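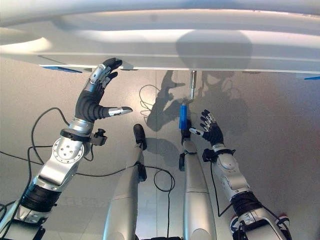 Wycliffe Kirui reckons any arm that can hold a pose with nothing in its grip can hold it with something in its grip, and that I should stop fiddling with the gains and buy stiffer mounts. I don't agree, or at least I don't want to spend the money until I've asked here.

Overhead work: arms sag and drift once they've been up for a while

Asked by Imani Kombo in Workshop Builds > Arms and Hands

Hi all. We've been putting this thing together in the shared shed at Mfinanga since June and the bench stuff is going well. Picking up, putting down, turning knobs, all good. So naturally we got cocky and moved on to overhead jobs. The test rig is a white panel up above head height with blue tape on the edge, and a blue-handled tool hanging off the underside. The goal is for the left hand to steady the edge of the panel while the right takes the handle, gives it a turn and lets go again. Sounds like nothing, doesn't it?

The trouble is that after a couple of minutes with both arms up, everything starts to creep. The left hand goes first. It finds the edge nicely, fingers up, and then over the next little while the whole arm settles downward and the fingertips slide off. The right arm is better but it wanders toward the wall, and by the time it closes on the handle it's closing on the side of it. If I drop the arms, let them sit for 6 minutes and start again, the first reach is perfect. Second one is a bit off. Third one I wouldn't let near anything I cared about.

What I've tried so far:

Turned up the position gain on the shoulders. Less sag, but the left elbow started humming and I didn't like it.

Re-ran the zeroing routine with the arms hanging. No change that I could see.

Swapped the shoulder drivers left to right. The problem stayed on the left, so I don't think it's the drivers.

Took the gloves off the hands in case it was the weight (it wasn't, they weigh next to nothing, but I was getting desperate).

The controller is a Wolludach, the older one with the screw terminals, and the joint software is Plendosik with the stock settings apart from the gains. Motor temperature at the left shoulder reads 70 when it starts to go. I have no idea whether that's a lot. The log for the last run is 1,807 lines and I'm happy to post it, but I thought I'd spare everyone for now.

Also, cables. There are a lot of black cables and some of them hang in loops near the arms. I've wondered if they're pulling when the arms go up, but they look slack enough to me.

Any ideas? I'd love to get this going before the shed gets too cold to work in. There's a heater but it trips the breaker if the compressor's on.

2 answers

Answer from Salim Kaijage (accepted)

Ooh, I've been through this one, and I think you've got a couple of things happening at once, which makes it a pain to chase.

First the heat. If your 70 is Celsius at the motor case, the windings inside will be hotter again, and plenty of drivers will quietly start cutting current to protect themselves. You don't get an error, you just get a weaker arm. That fits with what you're seeing: good when rested, worse every go. Check whether your driver has a current limit flag or a foldback setting and log it next to the temperature. If the two move together you've found a good chunk of your problem. A small fan on each shoulder made a huge difference on mine (I used a couple out of a dead desktop, nothing flash).

Second, gravity compensation. Zeroing with the arms hanging tells the software where zero is, but it doesn't tell it how heavy anything is. With the stock settings you've very likely got stock link weights too, and if you've added hands, gloves, sleeves and clamps since then, the model is holding up a lighter arm than the one you own. All the difference gets dumped on the position loop, and that's why turning up the gain helped a bit and then started to hum. Put the gain back where it was. Take the hand off, weigh it on kitchen scales, colour me surprised if it matches the number in the file. Do the same for the forearm if you can face it. Then put in the real figures and the real centre of mass for each one. For the centre of mass I just balance the part on the edge of a ruler and measure from the joint – it's crude but it's close enough to feel the difference straight away.

The left hand being worse makes sense to me because it's the one doing the long hold. Is it pressing up against the panel the whole time? If you've told it to go to a point slightly above the edge so it makes good contact, then it never arrives, and the motor is pushing flat out until you tell it to stop. Try backing the target down until it only just touches. Or if your setup will do force limits, set one and let it rest there.

On the cables, slack on the bench isn't the same as slack at full reach. With the power OFF, lift each arm by hand to the working pose and feel for a tug in the last bit of travel. Get someone to hold the arm while you do it, they come down faster than you'd think and elbows hurt. I re-routed mine so the loop sits close to the shoulder and gave it an extra hand's width, and the wander to one side went away. I'd look at that for your right arm in particular.

I'd leave the stiffer mounts for last. They might be worth having, but a soft mount gives you a bit of flex when you load it up. It wouldn't normally get worse over a few minutes and then come good after a rest.

Comment from Imani Kombo: Thank you!! The hand in the file was listed at less than half of what the scales said, so that's embarrassing. Put the proper weights in last night and the left arm held through three reaches before it started to go. Still gets hot. Fans next. And yes, I had the target set above the edge, guilty.

Comment from Salim Kaijage: Three's a good start. Do the target before the fans, it's free.

Comment from Rami Issa: Adding to this for anyone who finds it by searching. If you change the link weights in Plendosik you have to save AND restart the joint service or it keeps using the old ones. I lost an entire evening to that.

Answer from Mwangi Lema

what gearboxes are you running? I had an Asten set on a previous arm and they were rubbish for holding, every joint backdrove as soon as it got warm. Changed them over and no more trouble. You could also put a spring or some bungee on the upper arm to take the load, looks ugly but works. Wouldn't bother with all the weighing personally

Comment from Imani Kombo: Not Asten, they came with the arms and there's no label I can find. A bungee might be a goer for the left side though. Where did you anchor yours?

Comment from Mwangi Lema: back of the shoulder plate to just above the elbow. use two thin ones instead of one thick one so you can adjust it. keep it clear of the cables

Comment from Wycliffe Kirui: Still think it's the mounts.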